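**Buckle line going automated – what happens to the packers?**

**strapgirl_79**
Our place (Sollano, we do straps and bag hardware) is bringing in robot arms for buckle sorting and kitting. Management says no job losses. Sixty of us on the floor across two shifts. Has anyone been through this?

**dkm_packing**
Went through it at Peltonen. No layoffs, but when people left they weren't replaced. Two years on the night shift was gone. Get the "no job losses" bit in writing, with an end date on it.

**flatpack60**
Bit gloomy. We got the Flivitz cells in March and my wrists are the best they've been in years. I used to do small parts for 90 minutes at a stretch. Now I load trays and clear jams.

**dkm_packing**
Good for your wrists. What happened to your piece rate?

**flatpack60**
Gone. Flat hourly now. The slower people came out ahead and the fast ones lost a bit, so fair point.

**tolhurst_rd**
I'm on the other side of this. I moved off the packing floor in July to do demonstrations for the training data. You hold a gripper, pick up the part, put it down, and do it again. Small flat parts are the hard ones, as the fingers have to come in low and square or you just push the thing along the table.
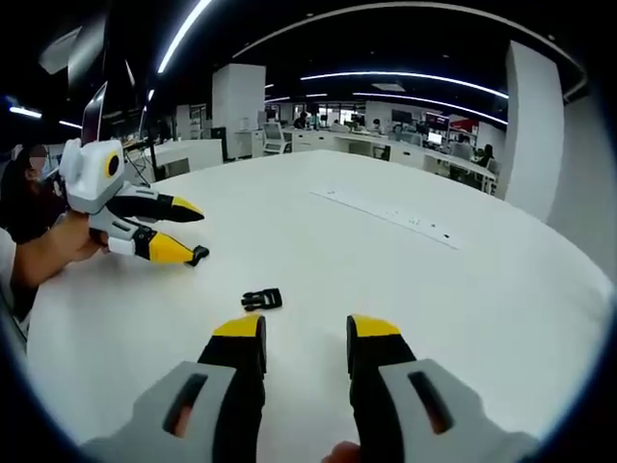 You get quick at it after a week or so. My target is 50 good picks an hour and the bad ones get thrown out. It's the same hourly rate as packing, but I sit down and the colour of my lunch isn't cardboard dust. My forearms still get sore, so don't let them tell you it's light duty.

**strapgirl_79**
So you're teaching it your old job? No offence, but I don't think I could.

**tolhurst_rd**
None taken. Some of my old crew said the same – a couple still do. Somebody was going to show it, and I'd rather it was a person who's packed buckles.

**dkm_packing**
Then they should pay you for the know-how. Zallby gave their demonstrators a skill allowance after the union asked.

**tolhurst_rd**
Didn't know that. Do you have the wording?

**dkm_packing**
I'll dig it out tonight and post it.

**strapgirl_79**
Please do. Our meeting's at 2 pm and I'd like to bring it up at the next one if I can't get to it today.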